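Household Food Waste in Dandgate: Weighing Study
Precious Mkhize and Siyabonga Nkosi
November 18, 2024

3. Method

Each of the 30 households was given a digital kitchen scale and a paper log sheet. Food waste was weighed once a day in September, before it went into the outdoor bin, and entered under one of four headings: bread, fruit and vegetables, cooked leftovers, other. Drinks poured down the sink were left out. Packaging was removed first where possible.

Participants were asked to keep the scale on a hard, level worktop. Readings taken on a folded cloth or a draining board were found to drift during the pilot – see Appendix B.

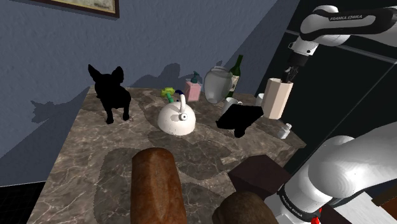

4. Results

The log sheets gave 2,663 separate entries. Of these, 1,379 were for fruit and vegetables, the largest group by number. Bread was recorded less often but in heavier amounts, mostly part loaves. Two households in the Potgieter flats stopped recording before the end of the month; their entries up to that point were kept.

5. Sources of error

Log sheets were filled in by hand and some weights were hard to read. Where a figure could not be made out, the entry was dropped. Households also knew they were being measured, and this may have lowered the totals. No correction was made – the sample is too small to support one.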